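Home | Method | Results | FAQ | Downloads | Contact

Havska: questions we hear a lot

What is Havska, in plain words?

It is our way of teaching a robot arm to handle things in a kitchen using practice that happens entirely in simulation. We render a kitchen, put an arm at the island, and let the policy try a task again and again with small changes each time. Flastach is the part that makes those changes, and we're rather fond of it!

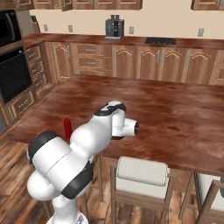

Anca Sima wrote to ask whether a policy that learned in one kitchen would simply memorize it, and whether we had ever moved the counters on it.

We have, and it's a fair worry. The score we report, 92 percent, comes from 1,000 test runs in layouts the policy never trained on - in the training kitchen it does a bit better, as you might expect.

How much practice does it need?

We used 2,695 rendered episodes for the main result, each with its own starting arm pose and bottle placement. With fewer than that the reaching is still fine, but the grasp gets sloppy, mostly on narrow bottles standing close to something else. 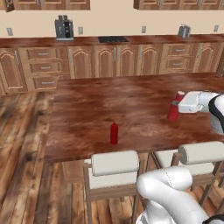 If you only want to try the reaching part, please don't feel you have to download the whole set. The small bundle has 3 tasks in it and will keep you happily busy for an afternoon (it did us).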